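Remote Robot Teachers (part-time, paid by the session)
Kaijage, Lelluvholm site
3 min read

We are looking for two patient people to help us teach our robot arms how to pick things up. If you have ever shown a child how to tie a shoe, or talked a parent through a new phone from the other end of the line, you already know most of what this work feels like, and we would love to hear from you!

Kaijage is a small group, and our main project, Skeken, is all about sorting mixed everyday items. We don't write out every motion for the arm ahead of time. A person shows it what to do, over and over, and the computer learns from the recordings. So far our teachers have saved 1,468 good demonstrations, and we have a long way to go before the arm can be trusted with anything it hasn't met before.

You would spend a session at one of our desks, moving the arm with a pair of hand controllers while you watch it on a screen. On other days you would stand next to the arm, switch it into its soft mode and guide it with your own hands (this is slower, and a little tiring on the shoulders, but some of our teachers like it best). Either way you start and stop each recording yourself, and you mark the ones that went wrong. Please don't be shy about marking them. A fumbled grasp with an honest note beside it is worth a lot to us.

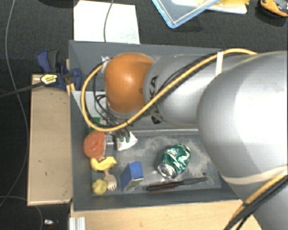
Most beginners spend their first weeks on bin picking, with one arm and a changing mix of things to reach for. The arm is a KUKA, and it is a good deal bigger than people expect when they have only seen the videos. A banana shape, a wooden fork and a dented soda can lying on its side all ask for a different approach, and you will find your own way of coming at each one. Getting hold of a thin fork when something is resting on its handle takes patience, and so does keeping an eye on the hose and cables as you turn the wrist.

You don't need a degree or any background in robotics. We do ask for steady hands, decent eyesight (glasses are fine, of course) and the kind of temper that can stand doing the same thing 200 times in a week. Gamers, sewers, dental assistants and crane operators are all warmly encouraged. Training is paid, and we will sit with you until you feel at home with the Drakeck software, however long that takes.

To apply, write a few lines to Yasaman Azimi at our Lelluvholm office and tell her which days suit you and something you are good at doing with your hands. A résumé is welcome but we won't mind if you don't have one handy. She answers every note herself, so please give her a few days to get back to you.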